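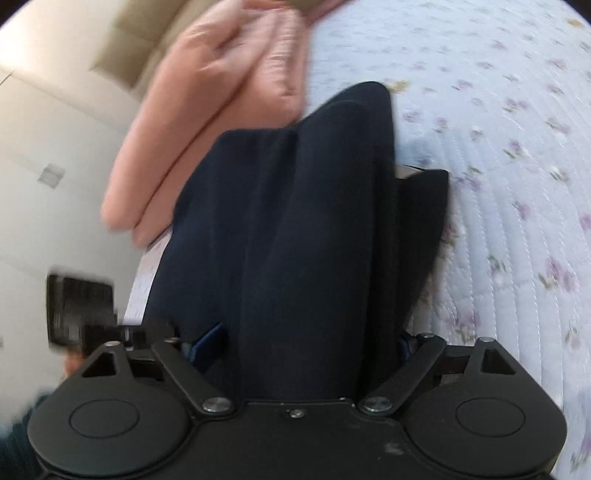

My mum folds a jumper the way other people shuffle cards. Two sleeves in, over, over, done, and she's already looking at the next one. I fold like someone wrestling a tent in the wind, so you can imagine how I felt when I was told my technique might end up inside a robot.

I'd gone along to see Proteo, a research project trying to teach robot arms to handle clothes from human demonstrations. The old way is to sit an operator at a set of controls and have them drive the arm through the job, which is slow and makes everyone grumpy. Proteo skips the arm. You pick up a gripper with a handle and a camera on it, you go to wherever the washing lives, and you do the chore with that instead of your fingers. The robot learns from what the camera saw and how the jaws moved. It never has to be in the room!

Cloth is the hard bit. A mug is the same shape each time you meet it. A jumper is a different shape every time you breathe on it, and a dark one on top of another dark one hardly has an edge at all (anyone who's sorted school uniforms at night will sympathise). So the team went after the part they reckoned mattered most, getting hold of a folded bundle without wrecking the fold.

I had a go, of course. The jaws feel clumsy for the first few minutes and then they sort of vanish, a bit like chopsticks. My early tries were dreadful. I kept coming in too high, pinching one layer and dragging the whole lot open like a concertina. The trick is to come in low and let the tips slide along whatever's underneath until they meet the bottom fold. I was rather proud of working that out, and then learned everybody does by their second go. 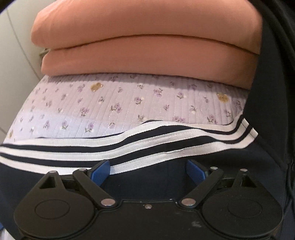

Okeke wasn't having any of my enthusiasm, and told me over a cuppa that a stack of folded things is the easy end of laundry, that the real test is a basket straight off the line with a fitted sheet in it, and that until a robot manages one of those it's a party trick.

Fair enough. But have a look at the numbers, because I think they're better than a party trick. The team collected 500 demonstrations in October, spread over 20 homes, and trained one policy on the lot. Then they gave it 40 trials in a flat it had never seen, on a bed it had never seen, and it lifted and moved the bundle with the fold intact in all but six. A second version, trained on the same number of demonstrations from a single home, was hopeless once it left that home. Same amount of data, same gripper, far less variety.
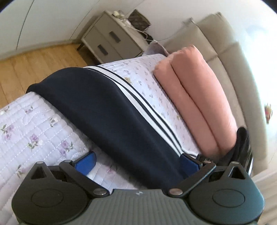

That's the result I keep boring my friends with. Mess helps. Busy patterns, odd colours, beds shoved up against different walls - all of it seems to push the policy into paying attention to the cloth and ignoring the decor. The tidy version had more or less memorised a bedroom.

There are catches. The six failures were nearly all thick knits, where the jaws closed on a top layer and left the rest behind, just as mine did. Speed is another one, and I could have put away a week's worth of undies in the time the arm took over one bundle. And it can't fold anything yet, only shift what a person has already folded. Next on the list is unfolding and refolding a single tea towel, and after that they'd like to try socks.

I asked if my own demonstrations would make the cut. They keep the bad ones, apparently, in a separate pile, for teaching the system what a slipping grip looks like. Mum's coming along next time.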